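Notebook, Saturday, back bedroom bench (i.e. the bed)

Third go at the folding sequence for the Drameo wardrobe guide. Yetunde Okafor wants one method that works for jeans, work pants and whatever Dzintra Juška calls "soft trousers", and she wants it on a single card. I have used 3 cards so far and half of a fourth, mostly for crossing out.

Jeans are the easy ones. Denim holds a crease out of pure stubbornness, so in half lengthwise, seat tucked in, thirds from the hem up, and they stack. The dark grey-teal pair is another matter. Left in a heap, it has every intention of staying one — start from the waistband and the legs follow, start from the hem and you get a sausage.
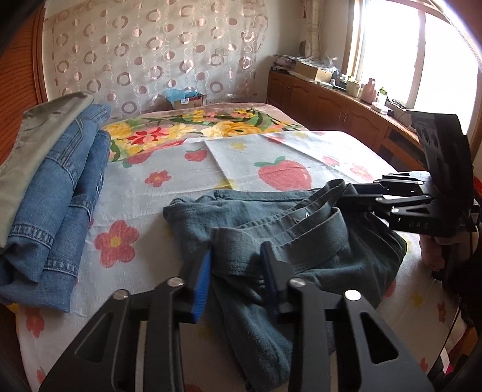 Which end should be picked up first with soft trousers? The waistband, held at both sides and given one shake before anything touches the mattress.

Yetunde's note from the last round says to work on a plain surface. Noted, and ignored. The strawberry sheet stays, as the Lundholm one is still in the wash and I'm not ironing a third. If you lose sight of a hem against a flower the size of a saucer, that's a matter for your optometrist.

Blanket goes folded at the head of the bed and keeps out of the way there. Finished stack to the left, jeans at the bottom, lighter things on top. Tried it the other way in November and the whole colour-sorted pile ended up on the floor.

To do: rewrite step two without the word "simply". Ask Dzintra whether belts come out before folding or after. Shelf depth at Eglītis is 32 cm, so check the thirds fold against that before the card goes to Notside for printing, 100 copies.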